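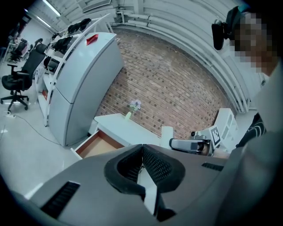
My job title changed in February and I'd like to complain about it to strangers. I was a packing line trainer at Kinevis for six years. Now I'm a "demonstration operator," and what that means day to day is that I stand in a very nice office with a brick wall, hold a gripper in each hand, wear a thing on my head, and put objects where objects go. Open drawer, close drawer. Cup over here, cup over there. There's a vase of purple flowers on the desk and I have become weirdly protective of it. The recordings go off to the team that trains the arms, and the arms go to the packing line, where my old coworkers get to watch them. The pay is a bit better. My wrists are a bit worse. Is anyone else doing this, and what did it do to the rest of your floor?

posted by drawer_four

----

Re: they gave me a new title
posted by lidgasket

Welcome to the club. I did it for two contracts at Zasel. First month I thought it was the easiest money of my life. Second month I was opening my own kitchen drawers at demonstration speed and my wife asked if I was having some kind of episode.

What changed on our floor: the night shift went from 13 people to 6. They were "redeployed," and for most of them that meant the MacRitchie warehouse, forty minutes further out, no parking.

----

Re: they gave me a new title
posted by K_Obrecht

> night shift went from 13 people to 6

Was that the arms, though? I was at Zasel too (maintenance, days) and they'd been cutting nights since they lost the Lekano order. The arms showed up after. They get blamed for everything because they can't answer back.

----

Re: they gave me a new title
posted by lidgasket

They lost the order, they cut the people, then the order came back and the people didn't. You can pick which part of that you want to call the cause.

----

Re: they gave me a new title
posted by K_Obrecht

Fair. I'd still say a planner did that with a spreadsheet.

----

Re: they gave me a new title
posted by drawer_four

Nobody's been cut here yet. They just stopped replacing people who leave, so it happens slowly and with cake.

Since a couple of you messaged me asking what the setup is like, here's the view from the headgear side. I'm told I can post this as long as there are no faces in it.
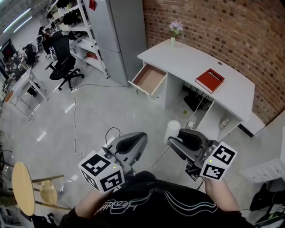 My office. Marker cubes on the back of both grippers, little green lights on, drawer open again.

You get used to the weight. What I haven't gotten used to is that you can't use your fingers. Six years of teaching people to feel when a carton flap is about to go, and now I do everything through a pair of jaws and get told my grasps are "inconsistent." I got a ticket about it. Ticket 3371, "operator hesitates before handle." Yes, I hesitate before the handle. I'm a person approaching a handle.

----

Re: they gave me a new title
posted by tkhamphan

Thanakorn Khamphan here, I schedule operators for a different outfit so I'm the guy who sends those tickets. Sorry. Two practical things:

Ask for a rotation. Ours do 2 hours on the grippers and then something else, labeling or reset, and the wrist complaints mostly went away. If your lead says it hurts throughput, ask for the discard numbers from the last hour of a shift. Ours were ugly.

Also ask in writing what happens to the job when the collection target is met. We didn't have an answer when our people asked, and it was an uncomfortable meeting, but we had one a month later.

----

Re: they gave me a new title
posted by lidgasket

What was the answer?

----

Re: they gave me a new title
posted by tkhamphan

Some went to supervising the cells. Some took a payout. I'm not going to pretend everybody liked it.

----

Re: they gave me a new title
posted by palletgoblin

Unpopular opinion: I'm on a line with arms now and I don't want the old way back. My shoulder was shot at 34. The arm does the top layer of the pallet and I do the paperwork and clear the jams. It's boring, and I can lift my kid.

What bugs me is the break room. There used to be a full table and a card game. Now it's me and a guy from the integrator who eats soup and takes calls.

----

Re: they gave me a new title
posted by drawer_four

The shoulder thing is real, I'm not arguing with that. Half my trainees had tape on by spring.

Asked my lead about rotation this morning. She said she'd "take it upstairs" — we're on the top floor. Will report back.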